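Robot teaching by demonstration

From the Stindmont Open Reference

Robot teaching by demonstration (also hand teaching, showing, or learning from demonstration) is a group of methods for getting a robot to do a task by having a person perform it first, instead of writing out each motion in code. The person may push the robot's own arm through the motion, drive it from a distance with a controller, or do the job with a hand-held tool shaped like the robot's gripper. Recordings are then used either for straight playback or to train a control policy.

The term overlaps with teleoperation but isn't the same. Teleoperation means a person is driving the robot and may go on driving it forever. Teaching means the person plans to let go at some point.

Contents
1 Background
2 Methods
3 Household tasks
4 Recording practice
5 Quality and sorting of demonstrations
6 Criticism
7 Labour and privacy
8 See also
9 Notes

Background

Early factory arms were taught with a pendant – a wired box with buttons. Operator jogs the arm to a point, stores it, jogs to the next. Paint spraying was a partial exception, as the sprayer could lead the arm through a pass and have the whole path stored. Both worked well where the part turned up in the same spot every time. Neither coped with a part that had moved.

Later work tried to pull out what several demonstrations had in common and drop the rest. If a cup is picked up from different places on a bench, the approach changes but the last bit of the grasp mostly doesn't. Statistical models of the path came first, then neural networks that go from camera images to motion with not much in between. The second kind needs far more recordings, and so the cost of making one recording became a research topic in its own right.

Methods

Kinesthetic teaching. Person holds the arm and moves it. Needs an arm that can be back-driven or that cancels out its own weight. Good feel for contact, since the hand is right there. Drawbacks: the teacher's body gets in the camera view, two-arm tasks are awkward for one person, and heavy arms are tiring. Usual for assembly and polishing.

Leader–follower. A small copy of the arm is moved by the person and the working arm follows. Joint angles map across directly, so there is little maths to go wrong. Widely used for two-handed work. Force feedback is often missing on cheaper sets, and teachers then judge contact by eye and tend to squeeze too hard.

Remote control by headset or handset. Hand position is tracked and sent to the robot. The robot can be in the next room or further. Delay matters a lot here. Teachers slow down and start moving in short steps with pauses, and a policy trained on this will pause as well.

Hand-held gripper. No robot present during recording. The teacher carries a gripper fitted with one or more cameras and does the task with that. Motion of the tool is recovered afterwards from the video, or from video plus an inertial sensor. Jaw opening is logged or read off the images. Cheap, portable, can go into places where an arm can't be bolted down. The catch is that the teacher can reach in ways the robot may not be able to copy, so recordings have to be checked against the arm's reach and joint limits before use.

Plain video of bare hands. Cheapest of all and the hardest to use. Fingers don't map well onto two jaws. Mostly used for pre-training.

Household tasks

Homes are a favourite place for hand-held recording because no two are alike, and a policy that has only seen one laboratory bench tends to fail on the second bench. Common tasks are clearing a table, loading dishes, opening drawers, wiping, making beds and handling laundry.

Cloth is treated as its own problem. A mug has one shape and a position. A shirt has no fixed shape at all, hides parts of itself, and changes when touched. Written rules for folding exist and work on a flat garment on a plain table. They're much less use for a heap. Demonstration suits cloth because the teacher can see a corner and go for it without having to say how they knew it was a corner.

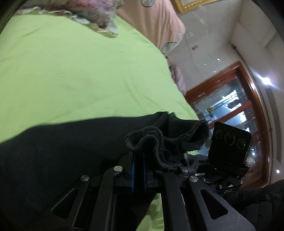
Small items are often harder than large ones. A sock or face cloth bunches up in the jaws and there is not enough of it left over to show which way it lies. Dark cloth on dark cloth is worse again, the edge being hard to find in an image. Teachers get round this by lifting the piece clear, letting it hang a moment, and then putting it down, which gives the camera a seperate outline to work with. Purificación Montoya calls this a "showing lift" in her Unora handbook, and the name has stuck in some groups.

Beds come with their own trouble. Soft surface, gives way under the tool, and the sheet underneath can get pinched along with the item. Patterned bedding is generally kept in, not swapped for plain, as the point is variety.

Recording practice

There is no agreed standard. The Unora handbook is fairly typical:

One task per recording, start to finish, no restarts in the middle.
Jaws open and in view at the start.
Move at a speed the robot could manage.
Don't help with the other hand unless the task is marked two-handed.
If an item is dropped, pick it up and carry on. Mark the recording.
Change something between recordings – the item, its place, the light, the room.

Length varies. Under the handbook a single recording stops at 40 seconds, with longer jobs split into stages. Severino Gallardo argued against splitting in his Kastberg notes, on the grounds that the joins between stages are exactly where a robot gets lost. Most groups now keep long recordings whole and label the stages afterward.

Lighting is usually left as found. Bright fittings and reflections in glass can upset motion tracking, so a short sweep of the room before starting is common, to give the tracker some fixed features.

Quality and sorting of demonstrations

More isn't always better. In the Arroyo laundry study, Haiyan Long and Brendan Dolan collected 408 recordings from 7 teachers in 6 homes and trained the same policy on all of them, then on a hand-picked portion. The smaller set did better on folding and worse on picking items out of a pile. Their reading was that folding rewards consistency, while picking rewards having seen a lot of different mess. The study was small and has not been repeated.

Things commonly screened out:
– lost tracking
– hand or sleeve covering the item for most of the recording
– hesitation at the start
– jaws closed on nothing

Failed attempts followed by a recovery are normally kept. A robot that has only seen clean runs has no idea what to do after its first slip. Some groups have teachers set up bad starting positions on purpose for this reason.

Teachers differ in habit, too. One always starts from the left, another from the nearest corner. Both fine on their own. Mixed together, older methods would average the two and send the tool to the middle, where there's nothing to grab. Newer methods can hold more than one option at once, so this is less of a worry than it was.

Criticism

Iñaki Villanueva has questioned whether teaching by demonstration saves any work in settled factory jobs, where a programmed path may be quicker to set up and far easier to inspect. A taught policy can't readily be read through line by line. When it goes wrong the usual fix is to record more, without any firm idea of how much more.

A second complaint is about touch. Most recordings hold images and motion only. What the teacher felt through the handle is lost, and for tight fits, stuck zippers or thin fabric that was likely the useful part. Pads with touch sensors help some but wear out quickly.

Comparison between groups is poor. Success is scored by different rules, and "folded" can mean anything from a neat square to roughly in half. The Kastberg notes give a scoring sheet for towels, nothing for shirts.

Labour and privacy

Recording is repetitive work. Wrist strain from holding a tool at arm's length has been raised by teachers themselves, and the Unora handbook sets rest breaks. Pay by the recording is discouraged there as it rewards rushing.

Recordings made in homes can pick up faces, letters, screens and family photos. Usual measures are written consent from everyone living there, a check of the room first, and blurring. Blurring is not complete protection, a room can be recognisable from its furniture and colours alone. Consent should also cover re-use, which older forms often left out.

See also

Back-drivable joint
Cloth handling (robotics)
Imitation learning
Parallel gripper
Teach pendant
Teleoperation

Notes

1. Unora handbook, section on cloth. Montoya, P.
2. Kastberg notes on long tasks. Gallardo, S. The scoring sheet is in the appendix, not in the main text as some later papers say.
3. Long, H. and Dolan, B., Arroyo laundry study. Home recordings were made in August.
4. Villanueva, I., comments on taught and programmed paths. Needs page numbers.

Page last edited 21 February 2023. The section on touch needs expanding, and a source for the paint spraying bit would be good if anyone has teh older manuals.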